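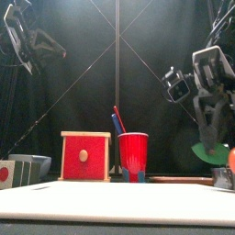
**Desk tidying** (also *desktop sorting*, or in some offices just "the clear-down") is the putting in order of small things kept on a table or desk: pens, cups, little boxes, bowls, odds and ends. Usually counted as a branch of housekeeping. Differs from cleaning, though the two get done together and a lot of people use one word for both.

## Scope

Covers anything that lives on the top of a table and can be picked up in one hand. Lamps, screens and the like generally left out. Drawers are a grey area - a fixed drawer belongs to the furniture, but a small standing box with a drawer front and a knob counts as a desk object, as it can be moved about and wiped under.

Toys and kitchen bits turn up on desks so often that most guides include them. Small pots, balls, fruit, building blocks.

## Common containers

### Pen cups

The oldest and cheapest form. Any drinking cup will do, plastic or china. A ribbed cup is easier to grip. Tape round the lower part of a cup is a common way of marking it, for instance blue tape on a red cup, which shows up from across a room. Colour codes vary from house to house and there's no agreed system.

Pens lean. Two pens in a wide cup will lie over at a slant against the rim, and a tall light cup with heavy markers in it can go over when knocked. Remedies: a narrower cup, more pens, or a few coins or dried beans in the bottom. Markers are best kept cap down, according to some, flat according to others. See *Disputes*.

### Small boxes

Wooden boxes with a single front and a round knob in the middle. Plain wood frame with a painted or coloured panel is a popular style, red especially. Used for stamps, clips, keys, spare batteries. The Kurkemell box, sold by post for many years, was of this sort and had a front that stuck in damp weather; owners rubbed the runners with candle wax.

Knobs work loose. Tighten from the inside.

### Bowls and trays

Bowls take whatever has no home. For that reason several writers advise against them, or allow only one. Low flat boards and trays do a different job, they gather things into a group so the lot can be lifted away for wiping. A tray should be no deeper than the hand can reach across comfortably.

## Layout

Three layouts are normally described.

**Back row.** Everything stands in a line along the far side of the table, leaving the front clear for work. Much the commonest. Boxes near the middle, cups beside them, low things to one side. Drawback: objects get put behind one another, a bowl behind a block for example, and the hindmost gets forgotten.

**Corner cluster.** Tall at the back, short at the front. Suits small desks.

**Open spread.** Each thing has its own spot. Looks well but takes up the whole top, and it rarely lasts past Tuesday.

A white top shows dust less than black but shows ink more. Dark tops the reverse. Against a dark wall or curtain, pale objects are easier to find.

## Method

1. Take off anything edible.
2. Lift, don't slide. Sliding scratches the top.
3. Wipe from back to front.
4. Put back the largest object first.
5. Test the pens on scrap paper, bin the dead ones.

Round things (balls, oranges) go in the bowl or against something solid, otherwise they roll off. Flat loose pieces such as felt or card leaves are put away last, under a weight or in the box.

## History

Household manuals mention the desk only in passing for a long while, mostly in connection with ink. The subject got its own booklet with *The Small Top* by Florence Lévesque, which ran to 99 pages and listed 547 separate objects found on desks in lodging houses. Her sorting by height is still followed. A later edition, revised by Trevor Gagnon, dropped the inkwells and brought in markers, and is the one most libary copies come from.

Samah Amrani's survey for the Jodetti stationery shops looked at 1,069 desks. Pens were the commonest object, cups second. Only eight desks had nothing on them at all.

## Disputes

Whether pens should stand or lie. Murray Thibodeau held that standing pens dry at the tip and that every cup should be replaced by a tray. Darlene Kennedy, in the McKinnon newsletter, answered that a tray of pens is just a mess with edges. The argument went on for several issues and was never settled, althought cups still outsell trays.

Also the question of the mixed desk, where kitchen things and toys stand among the stationery. Lévesque was against. Amrani lets it pass if the owner can find everything.

## See also

- Pen cup
- Drawer knob
- Drop-front box
- Zakley tray
- Shelf lining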